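Vellon Science Center
Learning Pages for Ages 8 to 11

Print this page | E-mail this page

How Does a Robot Learn a Chore?

A robot arm does not know how to set a table. It has never seen a grown-up do it, and it does not know what a plate is for. Before it can help, a person must show it what to do.

There are 2 common ways to show it. In the first, a person takes hold of the arm and moves it gently through the task. This is called teaching by hand. The motors relax so that the arm can be pushed easily, and sensors in each joint record how far it bends.

In the second way, the person does not touch the arm. The person moves a controller, and the arm copies the movement. This is called remote control, or teleoperation. The controller may be a joystick, a glove, or a smaller arm of the same shape.

Each complete try is called a demonstration. One is seldom enough. At the Undamer Room, pupils learn that a simple task may need 100 demonstrations. The plate, the bowl and the fork are moved to new places between tries, so that the robot does not learn only one spot on the table.
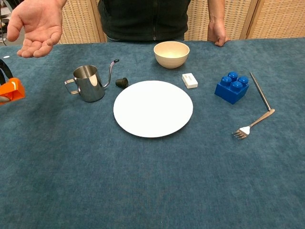
Droketti wrote to ask whether the robot would also learn the mistakes, and said that a little brother had learned to hold a pencil the wrong way by copying.

The answer is yes, it can. If the teacher bumps the bowl in many demonstrations, the robot may bump the bowl too. Teachers therefore look through the recordings and remove the poor ones. In one lesson, 18 tries were recorded and 4 were taken out.

Try It at Home

Ask a partner to close both eyes. Guide your partner's hand to pick up a spoon and put it in a bowl. Then let your partner try alone. Move the bowl and try again.

18 comments | 4 shares

This site uses cookies to remember your settings. Accept | Learn more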